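Plastic tablecloth on a low table: worth it, or just another thing to wipe?

Denier
Thursday, July 10, 2025
My sister swears by those glossy wipe-clean covers and has been on at me since May to get one for our low table, the one we eat crisps off in front of the telly. I'm not convinced. Every one I've had went sticky within a month and the edges curled up. Has anybody kept one longer than that and still liked it?

Poltel
Had mine two years. Wipes down fine. The curl at the front never goes away, whatever the packet says about leaving it flat under books.

Akbari
Two years of it curling, though? I'd call that a fault. And I don't believe the wiping claim either. What happens is you stop clearing the table at all because "it's only the plastic". A bare table looks bad with one wrapper on it so you pick it up.

Poltel
Speak for yourself. Mine gets cleared every night.

Akbari
Every night. Right.

Amia
I'm with Akbari on this one, sorry Poltel. We've got a busy one with orange and white squares and coffee cups on it, and it hides everything. Crumbs you find with your elbow. I've read all those "two minute tidy" posts and I can't see how anyone does our table in two minutes unless they sweep the lot into a bin bag, and then you've thrown out half a packet of something good.

Denier
So what do you do with it then?

Amia
Bags first, always. Anything empty gets squashed into the biggest paper bag going and that goes out. Boxes after. Then I wipe. The blanket is the real nuisance, it lives at the front and catches whatever drops.

Poltel
Why have a white fluffy blanket anywhere near crisps? That's your problem, not the cloth.

Amia
Because it's warm and I like it. Go on then, tell me the cloth is helping:

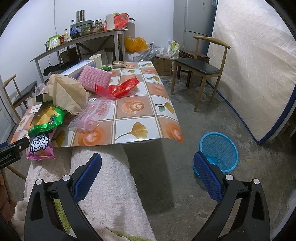

Our table before the bags go out. Coffee cups and ginkgo leaves under there somewhere.

Akbari
Thank you. Exhibit A. You can see the curl at the front as well.

Poltel
All I see is snack bags and a paper bag that wants folding. Put the same stuff on bare wood and you'd have grease marks too.

Denier
Is that pink thing standing up near the back a sponge?

Amia
For wiping, yes. It does the job on crumbs. I wouldn't trust it on anything sticky.

Akbari
Then the cloth isn't wipe-clean, is it. It's wipe-crumbs.

Poltel
Warm water and a drop of washing-up liquid. I've said this in 346 threads.

Denier
I might get the cheapest one going and see how it looks after a month. If it curls it's going in the shed under the paint tins.

Akbari
It'll curl.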